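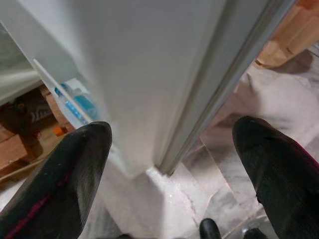 2. Porta do frigorífico: arrumação e vedação

Economia Doméstica Aplicada, apontamentos da aula 3 (quarta). Falta a parte do congelador, vai na próxima.

Porta = zona mais quente do aparelho. Cada abertura apanha o ar da cozinha primeiro ali. Portanto:
- vai para a porta: água, sumos já abertos, mostarda, ketchup, compotas, manteiga de uso diário
- não vai: leite (sim, eu sei, toda a gente põe), ovos, iogurtes, restos, carne nunca
- medicamentos que precisem de frio: prateleira do meio, dentro de caixa. Nunca na porta.

Garrafas. Na fotografia há uma garrafa de plástico azul na prateleira da porta, inclinada, atrás do rebordo branco. Inclinada não é drama se a tampa estiver bem apertada, mas:
- garrafas altas junto à dobradiça, o balanço é menor
- as mais pesadas na prateleira de baixo
- encher a prateleira o suficiente para nada tombar, sem forçar o rebordo
- garrafa aberta: tampa virada para cima, data escrita com marcador

Rebordos: quase todos saem puxando para cima. Verificar no manual antes de puxar, no modelo antigo da Segers há um encaixe lateral que parte. Lavar com água morna e detergente neutro, secar bem, só depois encaixar. Não meter na máquina da loiça.

2.1 Borracha de vedação

Perguntaram na aula como se testa. Teste da folha:
1. folha de papel entre a borracha e o corpo do frigorífico
2. fechar a porta
3. puxar devagar. Prende = bem. Sai sem resistência = vedação fraca nesse ponto
4. repetir nos quatro lados, cantos incluidos

Limpeza da borracha: pano húmido, cotonete nas dobras, secar. Lixívia não, resseca. Bolor pequeno sai com bicarbonato e escova de dentes velha. Borracha rasgada ou endurecida, substituir.

Ver também o nivelamento. Aparelho ligeiramente inclinado para trás ajuda a porta a fechar sozinha (pés da frente, meia volta de cada vez).

2.2 Face exterior

Porta branca lisa: pano de microfibras, água com umas gotas de detergente, passar sempre no mesmo sentido. Nada de esfregão verde, risca e depois agarra sujidade. Puxador e zona à volta dele limpam-se todas as semanas, o resto de 11 em 11 dias chega (foi o ritmo que o Ambros Hubmann usou na residência de Hekbridge, ver o texto dele, pág. 194).

Os ímanes: tirar antes de limpar, parece óbvio.

Trabalho para entregar (grupos de 2)
Fazer o levantamento da porta do frigorífico de casa: o que lá está, o que devia mudar de sítio, resultado do teste da folha. Uma página, não mais. Quem não tiver acesso a um frigorífico fala comigo no fim da aula e usa o da sala.

Leitura: Bevan McAlister, capítulo sobre conservação a frio, só até à tabela das temperturas. A tabela em si não sai no teste.

Próxima aula: gavetas dos legumes, humidade, congelador. Trazer os apontamentos da aula 2.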